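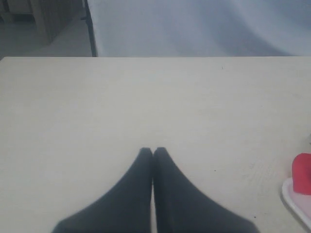
Cleltcombe Lunch Club: how the summer went

3 comments · 12 shares

Hello all, and a big hello to everyone at Domero who reads these before they go in the file. I promised you a proper update in August and I'm only a little bit late with it (the blackberries came early and I got distracted).

So, the numbers first. We served 383 packed lunches over the holidays, against the 200 I put in the application, and I'm still a bit giddy about it. Our busiest day was a Wednesday when the playscheme walked over with all their children and we made 60 lunches before noon. I buttered bread until my wrist ached! The chickpea and roasted carrot wraps went first, then the cheese scones, and the last to go was my beetroot hummus, which the under-tens looked at as if I'd made it out of paint. I've since swapped half the beetroot for butter beans and it comes out a gentler pink. They eat it now.

What we're cooking

Daiane Guimarães has taken over the Tuesday batch cooking and the food has got a lot better for it. Her little cheese breads are made with tapioca flour, so the gluten-free children get the same thing as everybody else in their box, and they freeze beautifully before baking. We do three trays at a time and bake from frozen at 190 for just over twenty minutes. Hicham El Idrissi brought us a cold lentil salad with preserved lemon and masses of parsley. It keeps two days in the fridge and I'd say it's nicer on the second — take it out half an hour before you pack it, though, or the oil goes cloudy and sulky.

Pasta salad has been dropped. I know it was in the plan. It dried out in the tubs every single time, whatever dressing we tried, and too much of it came back.

Where the money went

Most of it went on ingredients, as you'd expect. Veg came from the Shawky stall at the market, who let us have the wonky courgettes cheaply at closing time (we had courgette in everything for a fortnight, including a chocolate cake that I'd happily make again). The lidded tubs cost more than I'd budgeted, and we've lost a fair few to school bags and the backs of cars. I've started writing CLUB on the lids in marker pen and they do seem to be coming home a bit more often. The second-hand fridge was under budget, so the two nearly cancel out. Receipts are in the envelope with the signed sheet.

What hasn't happened yet

The recipe booklet. It's half typed up and I keep changing the quantities. Cirnow are printing it and have been very patient with me, and I'm aiming to get the pages over to them before half term. I also still owe you the allergen training certificates — Hicham and I have passed, and Daiane sits hers next.

For the autumn I'd like to move us on to soup in flasks, starting with squash and red lentil, and I'll need to ask you about the price of flasks. I'll send that over separately once I've had two quotes back.

Share this · 12 shares
View all 3 comments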